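Galerías > Taller > Placas y soportes

Placas, ranuras y una base Dell
11/12/2020

Llevo años oyendo que un soporte impreso lo arregla todo. Que si la pieza entra siempre igual, que si se acaba el andar buscando el tornillo debajo del banco, que si en una tarde lo tienes montado. El modelo en el que se basan los nuestros se llama Tralach, lo descargamos en July (así venía fechada la carpeta, en inglés) y su página prometía mucho. Yo lo pongo en cuarentena hasta que lo vea trabajar una temporada entera.

Empiezo por lo único que no ha salido de una impresora. Las placas de sobremesa de Dell tienen fama de cómodas para practicar, y no diré que no, pero a mí el zócalo me sigue imponiendo respeto: los contactos se doblan con mirarlos. Por eso insisto tanto en que la tapa protectora se quede donde está hasta el último momento.
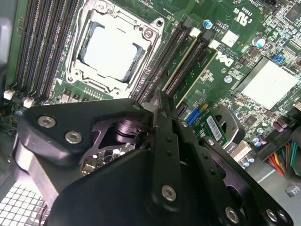
Placa base Dell en su caja, con la tapa clara sobre el zócalo y las ranuras de memoria a los lados.

Con la memoria soy menos severo. Un módulo se mete y se saca sin drama si uno mira antes la muesca. Lo que no me creo es eso de que «solo entra de una manera» – he visto entrar cosas de maneras muy creativas.

Vamos con el soporte, que es de lo que quería quejarme. En Beaulieu pagaron 139 euros por uno de aluminio y están encantados, claro, a ver quién reconoce lo contrario. El nuestro es de plástico y salió por 45, contando las pruebas que acabaron en la basura. Es mate y gris, y más apañado de lo que esperaba. ¿Aguantará? Ahí tengo mis dudas: las pestañas son lo primero que se cansa en estos inventos.

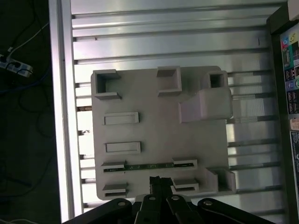 El soporte sobre la mesa de perfil de aluminio. La tira verde de circuito va en el canal largo, con una pestaña en cada extremo.

Queda el asunto de las ranuras. En el foro de Vikis discuten desde hace meses si conviene hacerlas justas o con holgura. Los partidarios de la holgura dicen que se trabaja más rápido, y los otros que así todo baila. Yo he probado ambas y me fío poco de las dos.
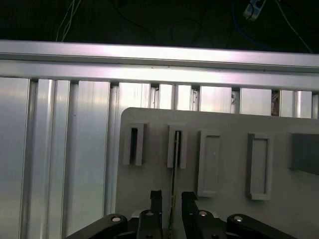
Una tira fina, marrón oliva, en la ranura de uno de los soportes en U. A su derecha, los marcos rectangulares, más altos.

Los marcos altos no me convencen. Ocupan sitio, y habría preferido otro par de soportes en U, que al menos dejan ver el canto de la pieza. Si alguien los usa a diario y les encuentra la gracia, que lo cuente en el foro, que yo sigo con el destornillador y la bandeja de siempre.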